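Spectator badge for a point-to-point, do I need one if I'm only walking up?

Posted by muddyboots_carol

Hi all, first post so be kind! My sister and I want to go to the Kevthorpe point-to-point this spring and I'm getting in a muddle over the tickets. The page says "car badge admits all occupants" and then further down it says "pedestrians by footpath, see gate." We're staying at a rental on the Ukport road and it's a short walk over the fields, so we won't have a car with us at all. Do I have to buy a car badge anyway? I'd hate to get all the way there with a picnic and be turned around.

Also, is it worth bringing binoculars? I've only ever been to flat racing, where there's a grandstand and a big screen, and I have no idea how much of the course you can see from the hill. And what do people wear? I've seen photos with everybody in tweed and I own exactly zero tweed.

One more thing – my sister wants to bet on a horse called Soliman because she likes the name. Is there betting on site or is it one of those gentleman's agreement things?
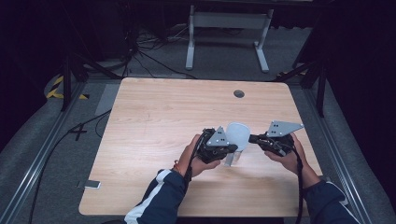 Racing & Country Sports

3 replies, oldest first

Brahim El Idrissi

You don't need the car badge. I've walked in every year since I moved out this way, and there's a little gate by the stile at the bottom of the lane where they take cash from people on foot. Last time I paid it was a lot less than the badge, but please don't hold me to that, prices go up. Bring small bills. The fellow on that gate never has change and the line gets cranky.

Binoculars, yes, absolutely. From the top of the hill you get the first three fences and the last two really well, and then the whole field disappears behind the woods and everybody stands there asking each other who's in front. The loudspeaker helps a bit if the wind is behind it. If you want to be close to a jump, go down to the third one and stay there for at least one race. The noise when they come through the top of the brush is something else! Just keep behind the rope and watch for loose horses, they'll go anywhere.

Clothes – wear whatever is warm. I've been in a ski jacket and nobody blinked. The tweed people are mostly up by the owners' tent. Shoes matter much more, the bit by the paddock turns to soup after the second race and it's not a great place for anything with a heel.

They've been running it since 1966, and I'd say the walk from the Ukport side is the nicest way to arrive. You come over the rise and the whole course is laid out below you. Get there before the first race if you can so you can see them in the paddock.

race_day_ron

Just buy the badge, it's easier.
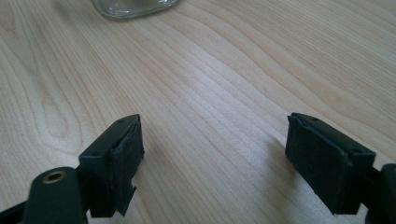 Kevthorpe Hunt Supporters' Club

tillyandthegreys

Ron, she hasn't got a car!! What would she stick it on?

Carol, what Brahim said about the foot gate is right. I'd only add that it shuts for a few minutes before each race, as the path crosses the run to the start, so if you hear the horses being called, either hurry up or sit on the wall and wait.

On betting, there's no gentleman's agreement, it's proper bookmakers in a row under umbrellas. You walk along and compare the boards, and it's worth doing because they really do differ. A couple of years back I got Drasus at 40 to 1 from the man on the end when everyone else had him a good bit shorter, and he fell at the second, so there you go. Keep your ticket in a pocket that zips. Mine blew into a hedge once, and of course that was the one that won.

I can't tell you if Soliman is running. The entries go up a few days ahead but half of them scratch if the ground is too firm, so check the runners board by the paddock when you get in. He's a big leggy chestnut and ran a decent third in January, beaten by a horse I'd never heard of. Your sister could do worse.

For the picnic, bring a blanket with a waterproof back, and eat between the second and third races when the food truck line is longest. Dogs are fine on a lead, if you have one.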